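Home & Habits | Small Spaces
4 min read

The bed as a sorting table
Szczepańska
November 2019

When I moved into the back bedroom at Skimotcombe, with its one big window and not a great deal of floor, I had grand ideas about a proper table for folding. I measured, and I dithered, and in the end I did what my mother did (and hers, I should think) and used the bed. It is the right height, more or less, it is soft on the elbows, and it has the great merit that you can't go to sleep until you've finished.

My method, if it deserves the word, is to make the bed first. Pull the bedspread straight right up to the pillow, so that everything lands on something smooth. A loud one is a help here, and I say that as someone who once owned 35 pounds' worth of tasteful oatmeal cotton and lost white socks on it every week. On bold stripes and cartoon faces you can see a stray vest from the doorway!

Then choose your sides and stick to them. Folded things go to the left, nearest the window, and whatever is still waiting goes in a heap on the right, florals and whites and navies all together. A small fan by the head of the bed makes ironing-day weather a good deal more bearable, and I leave mine out well past April. 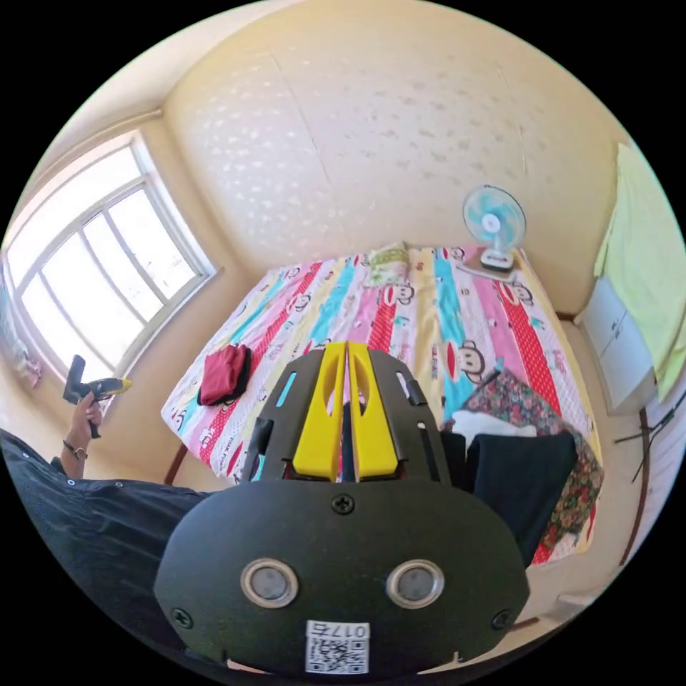
More from Small Spaces

A window seat in Karkby
The airing cupboard, reconsidered
Pillowcases worth mending
Where to keep the winter blankets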